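Section 4. Your first breakfast shift with the Amov arms

Welcome to the part of the guide that the Willey canteen crew asked us to write first. You have already met the Amov pair at the Jerklow site, and by now the table should be level and both arms should have passed their start-up check. If not, go back to Section 3 - there is no hurry, and the steamer will wait for you.

What changes for you

The arms take over the lifting in and out of the steamer, the job that used to mean leaning over hot steam for most of the morning. You still choose the food, fill the water, decide when a batch is done and talk to the people in the line. Lauri Laaksonen, who ran the breakfast counter at Jerklow before he came over to us at Lindqvist, likes to remind new crews that the arms have never tasted a bun in their lives, so please keep tasting.

Setting up the table

1. Put the steamer in the middle of the table, where both arms can reach it.

2. Fill the base with water up to the line. Do this by hand, with the arms parked.

3. Take off the glass lid and lay it flat on the table, to one side of the steamer.

4. Set a plate on the other side. A plain one with a wide rim is easiest for the arms to work around.

5. Walk once around the table and tuck in any cable that crosses the spot where you like to stand.

CAUTION: The basket and its rim stay hot long after the steam has died down. Press Pause and wait for both arms to stop before you reach in, even if you only want to straighten one bun.

Running a batch

6. Choose Steamed Buns on the screen and press Start. Leave a little space between the buns so the fingers have room to close.
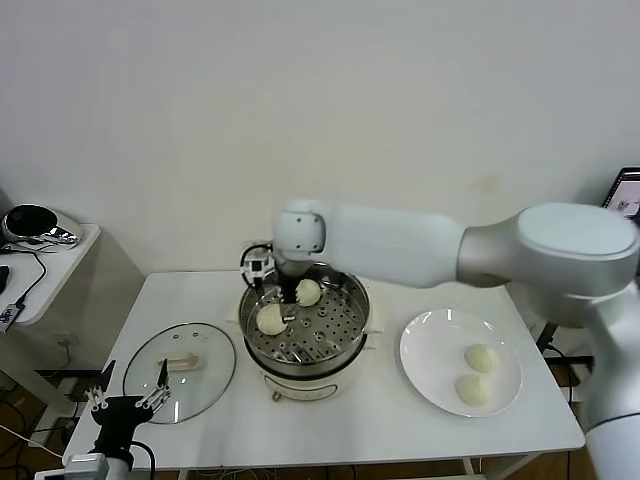
7. Stay close by for the first batch of the day and keep an eye on the grip. If a bun comes up dented, press Pause and lower the grip setting by one step. The softer doughs we tried in September needed up to 3 steps, so don't be shy about it.

8. When the plate is full, press Pause, carry it to the counter yourself and put down a fresh one.

Note: Your shift hours and breaks stay as they were. If you find yourself with spare minutes between batches, talk with your shift lead about how you would like to use them - several people at Jerklow have moved on to planning the menu.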